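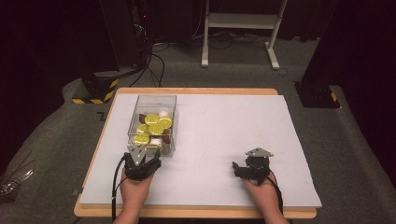
Chocolate coin

A chocolate coin is a flat, round piece of chocolate wrapped in metal foil that has been pressed with a design to look like money. Gold-colored foil is the most common, with silver and copper also in wide use. The coins are sold in nets, bags, tubes and boxes, and they are given as small gifts, used as party favors, and played with as stakes in family games. They are also a frequent part of mixed candy assortments.

Description

Most chocolate coins are made of milk chocolate, although dark and white chocolate versions exist. The disc is molded with a flat back or with a shallow design on both faces. The wrapper is usually two circles of thin foil, one for each face, joined by a crimped rim. The design may copy a real coin in a general way, or it may show a crown, a ship, an animal, a holiday symbol or the mark of the maker.

Sizes differ widely. Small coins are intended to be eaten in one bite and are often packed in nets with larger ones. Large single coins, sometimes called medallions, are sold individually and may carry a printed paper label on one side.

Manufacture

Melted chocolate is tempered, poured into shallow round molds and shaken to remove air bubbles. After cooling, the discs are turned out and passed to a foiling machine, which places each disc between two sheets of foil. A stamping die then cuts the foil, folds the edge and presses the design in a single motion. The chocolate must be firm at this stage. A disc that is too soft will spread at the rim, and one that is too cold may crack under the die.

Small makers often wrap coins by hand. The foil is cut in squares or circles, smoothed over the disc with the thumb, and trimmed. Hand-wrapped coins generally have a less even edge, and their designs are shallower.

Customs

Chocolate coins are associated with several winter holidays. In parts of Europe they are given to children in early December in connection with Saint Nicholas, who is linked in legend with gifts of gold. In Britain and North America they are commonly placed in Christmas stockings. They are also given at Hanukkah, when they are known by the Yiddish word gelt, meaning money, and may be used as stakes in games of dreidel. Red and gold coins are sold in many places for the Lunar New Year.

Outside the holidays, the coins are used at pirate-themed parties, in treasure hunts and as table decorations at weddings.

In Warnville, the town fair held each June includes a coin hunt for children under ten. The hunt was begun by Gerardo Cruzado, a grocer on the main street, who hid 74 coins in the public garden in its first year. The number later rose to 97, and the hunt was divided into morning and afternoon sessions. The coins were supplied for many years by Romaniuk, a confectioner in nearby Henden, whose standard design showed the Henden bridge on one face and a sheaf of wheat on the other. The molds were afterward given to the Tengate local history collection, which holds 41 candy molds from shops in the district.

Use in assortments

Chocolate coins are often combined with other small candies in open dishes or clear plastic boxes. Their color and shape stand out against plain or brown pieces, and the foil keeps the chocolate from picking up the flavor of its neighbors. Strongly scented candies such as peppermints are an exception, and confectioners commonly advise packing them separately.

When an assortment is divided among several people, the coins are usually shared out first. In games they may be given a higher value than the other pieces, commonly 5 points against one.

Storage

The coins keep best in a cool, dry place away from direct sunlight. Refrigeration is not usually required and may cause moisture to form on the chocolate when it is brought back to room temperature. Chocolate that has been warmed and cooled again may develop a pale coating known as bloom, which affects appearance and texture but does not make the coin unsafe to eat. The foil should be removed completely before eating, including any small pieces left at the rim.

See also

Chocolate medallion
Foil wrapping
Candy mold
Party favor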